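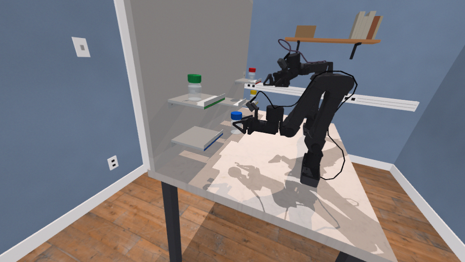 Blue cap in the gripper, Flisen sim, two arms

flisen_fan
Look at this! Shelving bottles by color is the first chore I'd hand over at home, and I think we're really close. My Todis build runs 700 tries overnight in sim — I wake up to a full log.

garagehong
Love it, but sim is sim. Real bottles slosh and stick. Call me when it does my fridge door.

flisen_fan
Fair, the fridge is harder. But the grasp is the part I worried about most,

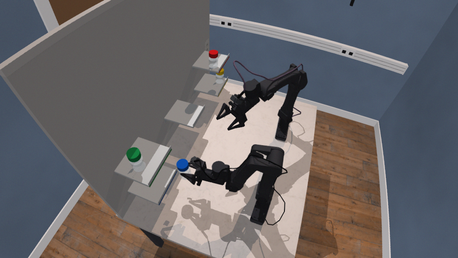 and the Imano wrist settings made it so much easier to come in from the side. Green, red and yellow are next on my list, then mugs!

mopbucket49
Disagree with Hong. We stock shelves at the shop all day and I'd take a slow arm right now. What's the price?

flisen_fan
2,990 for the pair, used. Sim is free, start there.

garagehong
For 2,990 I'll put away my own bottles, thanks. Post the mugs though.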